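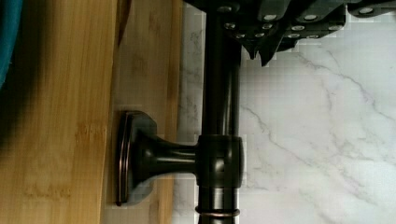
Does a robot arm on the counter mean less work for the kitchen staff?

It means less lifting and wiping for some of them, and more watching, resetting and fetching for others, and at the site we studied the second kind of work was never written down.

5.2 Work on the counter after the arm came in

The Clumska site is a prep kitchen run by Winside. Before the change, clearing and setting the counter was shared out at the start of each shift by whoever was senior. After it, the task was given on paper to a Varela arm, and the staff were told that they were "freed for food." We looked at 114 shifts and kept a log of every time a person stepped in to help the arm, stop it, or redo what it had done. The log holds 1,565 entries. The company's own record for the same shifts holds 532. Both were kept in good faith, as far as we can tell. The company record is made by the software and only opens an entry when the stop button is pressed. A person who slides a board a little to one side so that the arm can get past it has, as far as the record is concerned, done nothing.

We think this gap matters more than any of the speed figures in the supplier's material, and we have left the speed figures out of this section. They time the arm from the start of a move to the end of it. They do not time the person who got the counter ready for the move, and on a crowded counter the getting ready can be the larger part of the job.

Tall, fixed-looking things with something sticking out to the side gave staff the most to say. Figure 2 is a case in point: the gripper's fingertips hang just to the right of the faucet shaft, and the handle points the other way, toward the wood. A kitchen hand reads a layout like that without thinking about it. With the arm, people told us they had learned to stand close by whenever it worked near metal, and to keep one hand free. Standing close by with one hand free is a job. It was done by the same people who were supposed to be chopping.

Figure 2. Gripper and faucet at the marble counter, with bamboo board to the left.
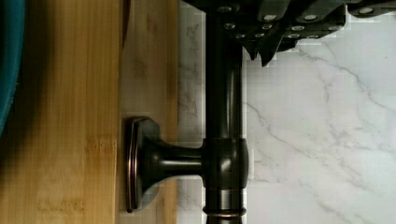 Vilja Väisänen, reading a draft of this section, objected that we were being unfair to the arm, and that new hires get watched just as closely in their first weeks without anybody calling it hidden labor. She also said her wrists hurt less than they did last winter and she would like that to go in the paper.

It has gone in, and we take the point about wrists seriously. Three other people said something like it in interviews. The comparison with new hires seems weaker to us. A new hire is watched for a while and then watched less, and in our log the entries per shift did not fall between the first month of the study and the last. A new hire can also be told something once, in words, while busy with something else. To tell the arm something, staff had to stop it, go to the tablet by the door, and pick from a list. The list had no line for "leave that one alone for now," which is the thing people most often wanted to say.

We ran 30 interviews. The managers, when asked what had changed, talked about the counter. The kitchen staff talked about each other. Jarosław Domański described the old way of clearing as the part of the shift when you found out how everyone was doing, and said he now found out at the end or did not find out. Irena Czerwiński had the opposite view. She had always been handed the clearing when she would have preferred to cook, and she was glad to see it go to a machine, even one she had to keep an eye on. We have no wish to pick between these two accounts. They do suggest that a single question about satisfaction, of the kind Winside put to staff in June, was unlikely to learn much.

There is also the matter of what was on the counter in the first place. Supplier demonstrations tend to use a few objects, well spaced. Working counters get piled up. Figure 3 has a faucet lying across two wooden boards, knife handles packed side by side above it, and a glass jar at the lower right. Asked to plan a clearing order for a counter like this one, two experienced kitchen hands gave us two different orders, and each could defend their own. We do not see how a supplier can claim a success rate for "clearing" without first saying which order counts as correct and who got to decide.

Figure 3. Boards, knives and faucet on the counter. 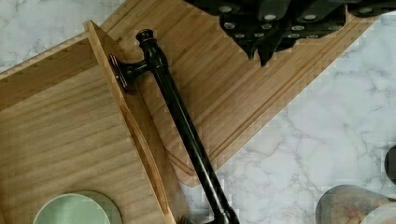 The contract with the supplier, Zaltison, does not say. It defines a completed task as one in which the arm returns to its rest position with no open stop entry. Under that rule a task in which a person moved every awkward item by hand beforehand is a full success for the arm, and it was counted so in the monthly reports we were shown. Dariusz Jakubowski, asked about the rule, agreed that it was loose and said that a tighter one would have been harder to agree on.

That may well be true. It leaves the site with a number that goes up when staff do more of the work unseen, and bonuses for shift leads were tied to that number from the second month on. Two shift leads told us they had asked their teams to avoid the stop button where they could. Neither described this as hiding anything. The button was slow, they said, and moving the thing yourself was quicker.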